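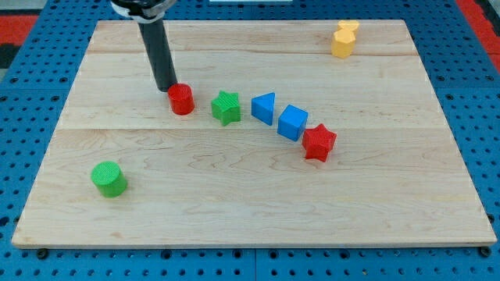

I'd been after a proper work board for the kids' table for ages, and after a lot of dithering I went for the big maple one from Grurnov. I've had it since last March, so this is a long-term review of sorts, and I'll throw in a bit about the little coloured shape blocks as well because half the people who come round ask me about those first.

Board first. It's maple, very pale, made up of planks joined side by side, and it is a lot bigger than I expected. I did read the measurements before I ordered, I just have no feel for measurements. When the box came I thought they'd sent me a shelf. It weighs a fair bit too, so if you're planning to lift it on and off a table every day then have a think about who's doing the lifting. In our house that's me, and I've got the knack of it now (tip it up on the long edge, shuffle, lower it down, mind your fingers), but my mum won't touch it.

The grain is lovely. Fine wavy figuring, creamy in places and more of a light tan in others, with the odd darker streak running through. You can see the seams where the planks meet if you look, and the planks don't match exactly for shade, so you get bands across it. One reviewer on the shop page marked it down for that and I thought it was a bit mean. It's wood! If you want it all one colour, buy something painted.

I was worried about the seams opening up because the back room gets cold and then very warm when the heating comes on. So far they've stayed tight. I run a fingernail along them now and then and it doesn't catch. I oiled it twice in the first month, like the leaflet said, and then got lazy and have done it twice more since. That makes 4 goes in the best part of a year and it still looks healthy.

What I like most is how things stand on it. The old board was a laminated thing with a slight bow in the middle, and anything round would wander off. On this one a small cylinder stays where you put it. It's quiet as well - blocks make a nice dull tock on it where the old one clattered.

Now, the colour question. I do think a pale plain surface makes a difference for little ones when they're sorting. A red block on pale maple just jumps out at you. Same with the green star and the blue ones. We used to tip everything on to a flowery tablecloth and wonder why it took so long to find the triangle.

So, the blocks. They're small plastic shapes, and mine came from Khalil Tannous, who prints them to order under the name Plonasell. You can tell they're printed from the fine ribbing all round the sides. I like that, it gives you something to grip, although it does hold on to jam. An old toothbrush and warm soapy water sorts it out. Don't put them in the dishwasher. I put one in the dishwasher.

The red cylinder is short and squat and it's the favourite with the under-fives, probably because it stacks without any fuss. The green star is a chunky five-pointed thing that sits flat on its face, and it's the one that goes missing. I've ordered a spare. The blue triangle and the blue cube are close enough in colour that you can ask for "a blue one with corners" and get a proper argument going, and I've had ten good minutes out of that on a rainy afternoon.

Moans about the blocks: they're light, so a sleeve will send them flying, and the points on the star are not kind to a bare foot. I'd also like them a touch bigger for the really small children. If yours still put everything in their mouths I'd hold off altogether. I wouldn't leave a toddler alone with anything that size.

Moans about the board: the price, mainly. I paid a bit under 100 pounds and then delivery on top, and we're out at Treltadstead so delivery is never cheap. The edges could do with being softer, too. I took a bit of fine sandpaper to the near side where small wrists rest and it was much nicer after that, but I shouldn't really have to sand something I've just bought. And there are no feet or grips supplied, so on a slippery tabletop it can creep. I cut up some of that rubbery drawer liner and put a strip under each end.

I did look at the Dumitrescu one before I bought this. A friend has it and I've used it plenty. It's thinner and cheaper and honestly fine if you only want it for drawing and jigsaws, and it comes with a carry handle, which I'm still a bit jealous of. But hers has a dip in it now after 18 months and she's started turning it over to even things out. For blocks I'd spend the extra.

Would I buy the board again? Yes, though I might go a size down so it would slide behind the sofa. Would I buy the blocks again? I already have, and this time I asked for a second red cylinder, as sharing just the one was going very badly.

Four stars for the board, and four for the blocks as well. If Grurnov ever do it with rounded edges and some feet, they can have the fifth.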